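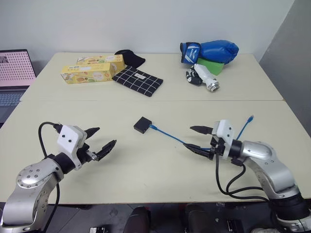
The two beige tables, pushed together.

Notebook, dye bench, January

Started 9:20. Picking up from the madder tests. The question is still why the wool from the Grernmont lot comes out brownish when the Olten wool takes a clear red from the same jar of root.

Went through the mordant notes first. Both lots had alum at the same strength and both sat overnight, so I don't think it's that. The Grernmont skeins were scoured in the big pot and the Olten ones in the small pot. I had written "hot" for both and no temperature for either. Thermometer readings from now on, please, everyone, including me.

Scoured 2 fresh skeins of Grernmont, one in plain soap and one in soap with a little washing soda. The soda one gave up a lot more grease and the water went the color of weak tea. Rinsed that one again until it ran clear. The soap-only skein still feels slightly tacky when squeezed, especially near the ties. I had tied them too tight again and there will be pale bands. Use the looser figure-eight next time.

Alum bath at 11:00, both skeins in together so there is no argument about it later. Brought it up slowly, held an hour, left to cool in the pot.

While that sat, I weighed out madder. The Rimeneo root is ground much finer than what we had before and it gets through the muslin. Double layer helps, but the bag floats, so I weighted it with a clean stone. Ha's old recipe card says to soak the root in cold water and throw off the first soak, which is supposed to carry away some of the yellow. Did that. The discarded water was orange-brown. I saved a cup of it in case someone wants to try it on cotton.

Dye bath in at 2:15. Kept it under 65 C this time. I am fairly sure the last batch went well past that while I was on the phone, and overheated madder goes brown. That would explain a good deal, and it would have nothing to do with the wool.

Saranya Bhat came by and asked about the tap water. We have never tested it here. She says hard water helps madder and that she adds a pinch of chalk when hers is soft. Put down as a separate test. I don't want to change that and the scouring at the same time.

3:40, pulled a strand from each. Soda skein is a good brick red, even along the length. Soap-only is duller and patchy. Both are redder than last time. So heat and grease both look guilty, in what proportion I can't say yet.

Left both in to cool overnight.

To do:
Read the skeins in daylight once dry
Order test strips for hardness
Rescour the rest of the Grernmont with soda
New labels, the pencil ones smear
Ask Saranya how much chalk is a pinch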